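Checking a Simulated Workcell Before Recording: Scene Review Procedure

Edero simulation guide, section 5. Last revised 27 July 2018.

This page explains how to review a simulated manipulation scene before any episodes are recorded in it. It applies to all scenes built for the Leltomon arm model, whether the layout was made by hand or produced by the scene generator. It does not cover controller tuning or physical cell safety, both of which have their own sections.

The rules use three words in a fixed sense. "Must" marks a requirement. A scene that fails it is not released. "Should" marks a recommended practice, and a departure from it is written in the scene record. "May" marks an option that needs no record.

Before you start

You need the scene file, the asset list that goes with it, and write access to the scene record. Open the scene in the Dalano viewer with the physics paused. Do not review a scene from the thumbnail in the browser panel, which is drawn with simplified materials and leaves out collision shapes.

Set the viewer to the same render settings the recording job will use. Reviewers often raise the resolution to get a cleaner view, then approve a scene whose work surface is unreadable at the recorded size. If you need a sharper view to find a fault, switch up, find it, and switch back before you decide whether it matters.

Step 1. Lock the scene version

Assign a version number and lock the file. Any change after this point, including a change to a texture, makes a new version and restarts the review at Step 2. Lighting changes count. Renaming an object counts too, as the task scripts look objects up by name.

Record the following in the scene record:

Scene name and version
Asset list version
Physics step rate
Random seed used for layout and materials
Name of the arm model and gripper model

If the seed is missing, the scene must be regenerated with a known one. A scene that cannot be rebuilt from its record is not released, even if the file itself opens without errors.

Step 2. Check scale and units

Assets from different libraries come in with different units. Most are in meters, but the Coughlan furniture set is in centimeters and has to be converted on import. A missed conversion is easy to spot on a chair and hard to spot on a mug.

Measure at least one dimension of every object with the ruler tool and compare it with the asset list. Objects the arm will handle must match the listed size within 2 percent. Background objects should match within 5 percent. Where an object is meant to be a miniature, the asset list must say so, and the reduced size is then the reference size.

Do not correct scale by eye. If the asset list has no dimensions for an object, send the asset back to the library owner and leave the scene unreleased until the entry is filled in.

Step 3. Check the work surface

The work surface is the part of the scene that most often causes a late rejection. Review its appearance and its physical properties separately, and give each its own line in the record.

Appearance first. Material randomization may assign any texture from the approved pool, including stone, concrete, wood and patterned cloth. The texture must not contain text or marker patterns that the pose tracker could pick up. Heavy contrast is allowed. Cracks, pits and speckle in a texture are image detail only, and the collision surface underneath stays smooth unless the asset list says otherwise.

Note any high-contrast lines in the record under "surface features." The people who train on the recordings use this field to sort out false edge detections. A short entry is enough: material, type of marking, and where on the surface it is strongest. The concrete finish below would be entered as "dark gray concrete, mottled, branching black cracks, strongest in upper part of view."
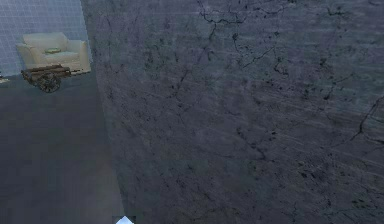

Step 4. Check the background

Background objects are everything the arm is not expected to touch. They are placed to vary what the camera sees, and they may be unrelated to the task. Furniture, carts, wall finishes and similar items are all acceptable. The requirements are as follows.

Each background object must rest on the floor or on another object. Turn on the contact display and look for gaps and for interpenetration. Two objects that overlap from the camera's position may be well apart in depth, so check from the side before you log a fault.

No background object may enter the reach envelope of the arm. Display the envelope as a wire shell and rotate the view through a full turn. An object that touches the shell must be moved outward, and the move makes a new version.

Background objects should be fixed. A loose object far from the arm adds solver load and can drift over a long episode. If one has to stay loose for the task, record its mass and friction values.

Cushions and other soft items may be modeled as rigid bodies when they are out of reach. Record them as rigid. Leaving the field blank causes the export check to treat them as deformable, and the export will stop.

Step 5. Check the camera views

Step through each camera in the order listed in the scene file. For every view, confirm that the camera is placed as specified, that the clipping planes do not cut into the work surface, and that the horizon tilt matches the camera plan.

The gripper does not have to be fully visible in every view at the start pose. It must be visible in at least one. Where only part of it shows in a given view, enter "partial" in the visibility table – do not enter "none," which tells the labeling job to skip that view for gripper position.

Objects that are cut by the image border are also entered as "partial," including those of which only a small piece can be seen. Do not move a background object to get a cleaner picture. Placement is part of the randomization, and hand edits of this kind make the set less varied than its record claims.

Blur and low resolution are not faults if they match the camera plan. They are faults if one camera differs from the others without a plan entry to explain it.

Step 6. Run the settle test

With the arm held at its start pose, unpause the physics and let the scene run for 2000 steps. No fixed object may move at all. Any loose object must come to rest and stay at rest for the last 60 steps.

If an object jitters, look at its collision shape first. The usual cause is a convex hull generated from a mesh with thin parts such as wheel spokes or chair legs. Replace the hull with a set of simple shapes and run the test again. Raising the damping until the jitter stops is not an accepted fix. It hides the fault and changes how the object behaves when pushed.

Run the settle test twice with the same seed. The final poses must be identical to the last stored digit. If they differ, the scene is not deterministic and must go back to the builder, with both logs attached.

Step 7. Run the motion test

Load the standard motion file and play it at recording speed. The file takes the gripper to each corner of the task area, down to the surface, and back to the start pose. Watch for three faults.

Contact reported before the gripper visibly reaches the surface. The collision shape is offset from the rendered one.

Gripper passing into the surface with no contact reported. The surface has no collision shape, or is in the wrong collision group.

Joint limit warnings near the far corners. The base has been placed too far back, or the task area is larger than the arm can serve.

Any of the three is a failure. Fix the scene, raise the version, and return to Step 2.

Step 8. Release or reject

A scene is released when every "must" item is marked as passed and every departure from a "should" item has a written reason. The reviewer must be someone other than the builder. On small teams the two may trade scenes, but a builder may not sign off on their own work under a shared account.

Rejected scenes stay in the archive with their record. Do not delete them. When the scene generator was audited in March, the rejected versions were the main source of information about which asset combinations caused faults.

Storing the record

Save the scene record as plain text next to the scene file, under the same base name. Include one still from each camera at the recorded resolution, with no overlays turned on. Stills with the wire shell or contact display may be added in a separate folder.

Keep the settle test logs for as long as any recording made in the scene is in use. Motion test logs may be removed once the scene is released – roughly half the archive was made up of these before the rule was changed.

Related sections

Section 4, Importing and naming assets
Section 6, Episode recording and metadata
Section 9, Retiring a scene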